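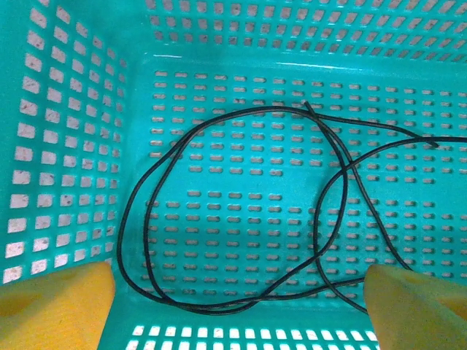 3.2 Rules for handling flexible parts

The rules in Section 3.1 were written for rigid objects, and we found that they do not transfer well to cables. A rigid part is either in the basket or it is outside. A cable can be in both places at once, and two cables can be counted as one when they are tangled. For this reason the Wurnon guideline was extended in April with four additional rules, which we describe in this section.

Rule F1 concerns the definition of a finished placement. A cable is placed only when its full length, including both ends, is inside the walls of the basket. A strand lying over the rim is recorded as "partial" and the attempt is not repeated by the operator inside the same episode.

Rule F2 concerns the shared area. When two arms work over one table, only one gripper may be below rim height at any basket. The other arm must keep its position or move away before the first one opens its fingers.

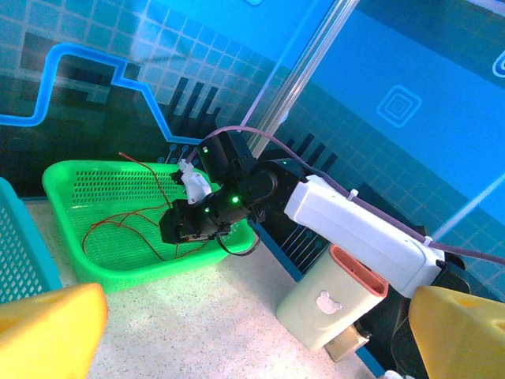
Dilruba Cassim objected that Rule F2 makes the episodes slower and teaches a waiting behavior which a good policy should not need. We agree with the first part of the objection. Under the earlier draft, however, the annotators at Plususitz could not decide which arm was responsible for a dragged cable, and 161 episodes had to be marked again by hand. We therefore kept the rule, but we limited it to baskets and did not apply it to the open table.

Rule F3 asks that a tangled bundle is never pulled apart by force. If a strand does not come free after 4 attempts, the episode is closed with the label "tangle" and stays in the data. In the first version of the guideline such episodes were deleted, and the success rate reported from them was too high. The complete set, closed on 11/21/21, has 4,000 episodes and includes all of the failed ones. Figure 4 shows the layout of the cell with both arms, the wires on the table and the two baskets.
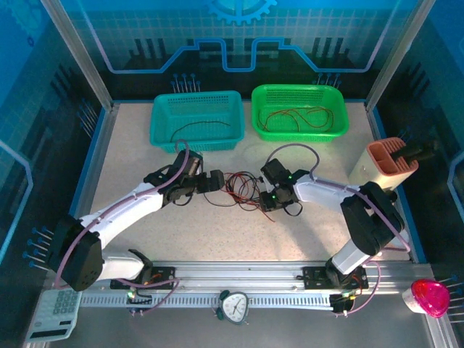
Figure 4. Cell layout for the cable sorting task.

According to Sudheer Annamalai, the limit in F3 should depend on the stiffness of the cable and should not be a fixed number. This is a reasonable proposal, but it would require a stiffness value for each cable, and the Ramasamy parts list does not give one. We leave it for the next revision.

Rule F4 is about color. Sorting by color must be judged on the cable jacket only, and never on the connector or on the cable ties.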